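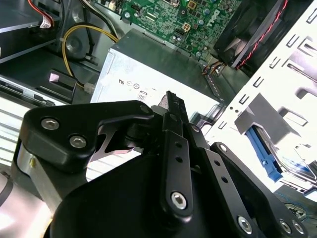

슬라이드 1. 손목 카메라 화면: 열린 데스크톱 본체 안, 전원 공급 장치 옆의 그리퍼

안녕하세요. 저는 나탈리아 홀루브(Natália Holub)입니다. 한국어로 발표하는 것은 두 번째입니다. 말이 조금 느려도 이해해 주시면 감사하겠습니다.

(물을 한 모금 마시고, 첫 슬라이드를 잠시 그대로 둔다.)

오늘 이야기는 컴퓨터 분해 작업의 시범 데이터를 모으는 일에 대한 것입니다. 저희 팀은 Plirkstead에서 일하고, 프로젝트 이름은 Didgate입니다. 모델 구조에 대한 이야기는 거의 하지 않겠습니다. 그 부분은 동료가 오후 3시에 발표합니다.

먼저 화면의 위쪽을 봐 주십시오. 초록색 메인보드에 DELL 로고가 기울어져 보입니다. 손목 카메라에서는 글자가 똑바로 보이는 경우가 드뭅니다. 그래서 저희는 라벨을 읽는 과제와 부품을 잡는 과제를 따로 기록합니다. 전원 공급 장치의 앞면은 빛 때문에 하얗게 보입니다. 이런 밝기의 시범도 저희는 버리지 않습니다. 대신 "밝음"이라는 태그를 붙입니다.

(여기서 질문이 나오면 짧게 대답한다. 조명 이야기는 뒤에 다시 나온다.)

슬라이드 2. 시범 하나의 단위

저희가 시범 하나라고 부르는 것은 본체 한 대 전체가 아닙니다. 커넥터 하나, 나사 하나, 브래킷 하나가 각각 한 단위입니다. 처음에는 본체 한 대를 끝까지 분해하는 긴 기록을 만들었습니다. 길이가 25분인 것도 있었습니다. 중간에 조작자가 한 번 실수하면 어디까지 쓸 수 있는지 판단하기가 어려웠습니다. 지금은 단위마다 시작 자세로 돌아옵니다. 시간이 더 들지만 검수하는 사람이 훨씬 편해졌습니다.

현재까지 모은 단위는 700개가 넘습니다. 조작자는 여덟 명입니다. 조작자마다 습관이 다릅니다. 어떤 분은 케이블을 먼저 옆으로 밀고, 어떤 분은 케이블을 피해서 들어갑니다. 저는 두 방법을 모두 남기자고 했고, 이 결정에 대해서는 팀 안에서 아직 의견이 다릅니다.

(Sartori 표는 보여 주기만 하고 읽지 않는다.)

슬라이드 3. 기록 도구와 태그

기록과 태그에는 Sartori를 사용합니다. 저희가 내부에서 만든 도구입니다. 태그는 아홉 가지입니다. 그중 제일 자주 틀리는 것은 "접촉"입니다. 손가락 끝이 부품의 가장자리에 닿아 보이는 순간에 검수자들의 대답이 갈라집니다. 첫 슬라이드의 손가락 끝이 그런 경우입니다. 영상만으로는 누르고 있는지 스치고 있는지 알 수 없으므로, 힘 센서 값을 같이 보고 결정합니다.

케이블도 어렵습니다. 색이 여러 가지인 전선 묶음은 사람 눈에는 구분이 쉽지만, 움직이면 모양이 매번 달라집니다. 그래서 케이블 과제는 같은 본체로 반복하지 않고, 매번 전선의 위치를 손으로 바꾼 다음에 시작합니다.

슬라이드 4. 실패한 시범

실패도 저장합니다. 다만 성공과 같은 폴더에 넣지 않습니다. 지난 7월에 이것을 섞어서 학습한 적이 있는데, 그리퍼가 커넥터 앞에서 계속 망설였습니다. 원인을 찾는 데 오래 걸렸습니다.

(시간이 부족하면 슬라이드 5의 Trornine 비교는 건너뛴다.)

슬라이드 5. 다음 계획

Trornine 쪽 작업대에서도 같은 순서로 기록을 시작하려고 합니다. 조명과 책상 높이가 저희와 다르기 때문에 좋은 비교가 될 것 같습니다. 태그 설명서는 한국어판을 준비하고 있습니다. 제 문장에 이상한 곳이 있으면 쉬는 시간에 알려 주십시오. 질문 받겠습니다.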